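Speaker notes: Moving a small office without losing the paper
Talk for the Mindimetti office managers' meeting, 21 October 2021
Twenty minutes plus questions. Speak slowly, drink water before the part on labels.

Opening

Good afternoon. Thank you for the invitation. I work in administration at Rudico, and in January we moved our whole office from Ruddock to Imevier. I was responsible for the paper. I want to tell you how we did it, and also where I made mistakes.

(Ask the room: who has moved an office before? Wait for hands.)

Our archive was 212 boxes when we started to plan. When we closed the door of the old office it was 194. I would like to say that the difference was good planning, but a part of it was that I became stricter in the last week.

1. Decide what you keep before you order boxes

I did this in the wrong order. I ordered boxes first, and then people filled them, as people fill a suitcase. Please first make a list of document types, and beside each type write how long you must keep it. Ask your accountant and your lawyer for the periods. Do not copy them from another company, also not from me.

Everything without an owner goes on a separate shelf. After one month, ask one last time. Then decide.
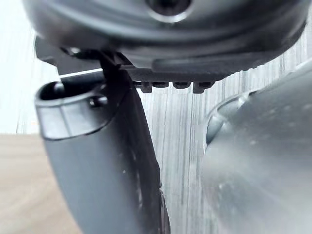 2. Labels

This is the part where I speak too fast. Slow down.

We printed 1000 labels. Each label had a number, the department, and the room in the new office. It did not have the content. The content was in a spreadsheet, and the spreadsheet had one owner. When two people could edit it, we had two boxes with the same number already on the first morning.

Put the label on the short side of the box and also on the long side. On the top it is useless, as soon as the boxes are stacked you cannot read it.

(If there is time: the story of the box called "Various." If not, skip.)

3. Measure the furniture at the new place

We received a floor plan from the landlord and we trusted it. The plan showed cabinets, but it did not show which way the doors open, and how much floor you need in front of them. Go there with a tape measure. Open every door fully. Measure the inside depth also, and compare it with your binders.
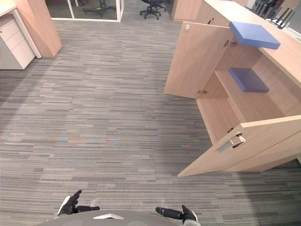 Wood-grain cabinet with its front doors open.

At our place the binders for sales were two centimeters too deep for the shelf. The door did not close for a whole season, and then we changed to thinner binders.

4. Keys

Make a key list on the day you receive the keys, not later. Write the number of the key, the cabinet it opens, and the person who has it. Try each key yourself. The spare keys should be kept in a different room from the cabinets. I know this sounds very simple, but I have spent a full afternoon with a bag of keys and no list.

For personnel files, I recommend a cabinet with its own lock and only two key holders. Tell the staff who these people are.

5. The first week

Unpack the current year first. The old years can wait in their boxes, they are used to it. (Pause, maybe they laugh.)

Keep one table free for boxes that arrive in the wrong room. Every evening, check the numbers against the spreadsheet. For us it took half an hour and we found the missing invoices from the warehouse like this.

Closing

Say thank you. Mention that the blank spreadsheet is available, they can write to me after the meeting. Then go to the questions. Prepared one, in case the room is quiet: 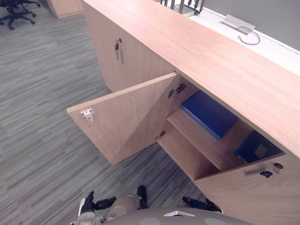 Should we scan everything before the move?
I would scan only what people ask for often, and do it at least two months before. Scanning during the packing makes both jobs slower.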